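Home | Tickets | Laundry & Linens | My Account | Log out

Ticket 789: creases that won't come out after folding
Status: open

Hi Bamness folks, me again! I've been sorting and folding with the Clelis folding guide for 3 evenings now, and I keep getting a hard little crease wherever the cloth gets pinched to lift it. Steam takes most of it out of cotton, no problem there (my pillowcases look great, by the way!). It's the gray stuff that's driving me nuts.

What I tried so far:
- shaking everything out first
- lifting from the hem – a bit better
- smaller piles, no change

Striped sporty one and the speckled weave: 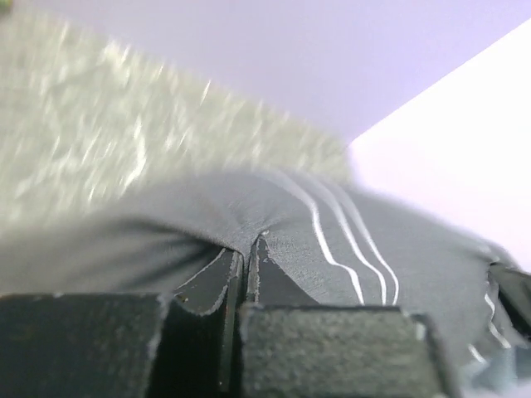
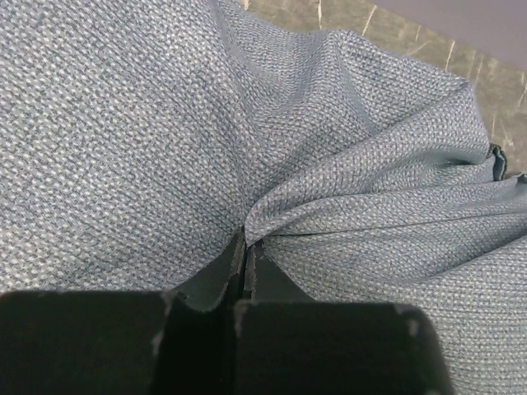 I left a stack overnight under a heavy book and the marks were still there at breakfast, so weight alone won't do it. Should I go back to rolling? Or is there a setting on the Hiltside steamer that's safe for stretchy fabric? I'd hate to scorch anything.

Comments (2)

foldy_mcfold: Lowest steam, inside out, and keep it moving. Worked on my running tops.

linencloset7: Same problem here, following!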